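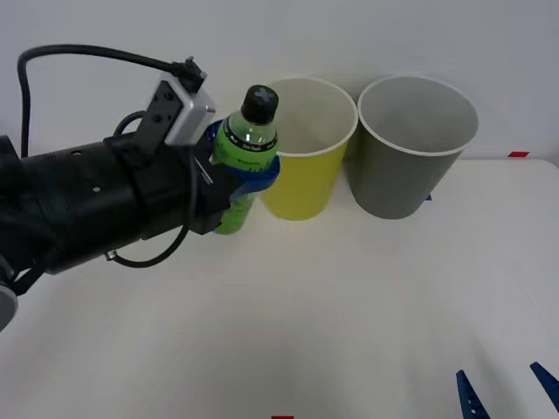 Ask Eirini Stergiou whether her robots can pour a drink and she will want to talk about the word "can" first. Her group at Gunard spent the spring teaching a pair of arms from human demonstrations, and the paper, out this September 2020, reports a success rate of 71 percent on its main task. Set a bottle gripped in blue fingers right beside a yellow cup and most visitors assume the hard part is over. "That's where I start to worry," she says. "Getting to the cup is one skill. Deciding what to do next to a second cup is another, and our score mixes them."

I had come with doubts of my own. Results of this sort tend to arrive with a clean white table and very little else on it, and a kitchen has never looked like that. Stergiou does not argue. She says the tidy table was a choice, made so that failures could be traced, and that she would not trust anyone who used the number to sell a product.

Her co-author, Máté Tóth, is more willing to defend it. The method, which they call Raritz, learns from only eight demonstrations per task. "People hear 71 and think it's a bad grade," he says. "Look at what it had to go on."

Fair enough, but who gave the demonstrations?

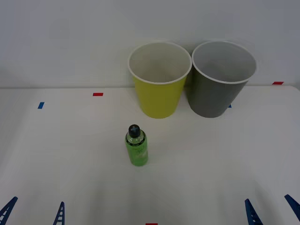

Two people, both members of the lab, both with long practice at steering the arms. Tóth concedes that a beginner's motions would be messier. They have not tested it. Nor have they tried the method with the objects starting far outside the places marked in tape, though he thinks it would "hold up for a bit and then fall apart."

Ifigeneia Andreadis, who works on a competing approach at Awwad and was not involved, read the paper at my request. She liked the failure tables. She was less happy with the comparison, in which the older method got the same eight demonstrations though it was built for far more. "You can win any race if you pick the distance," she says.

Stergiou took that better than I expected. A rerun with larger sets is planned for October. Would she publish it if the gap closed? "Yes," she says, after a pause. "Máté might need a week."

Print this article | E-mail to a friend

Search the archive Enter keyword Go

Related items
Grandard drops its warehouse trial
Ea Þórarinsdóttir on why lab results don't travel
What counts as a success? A reader's guide to robot scores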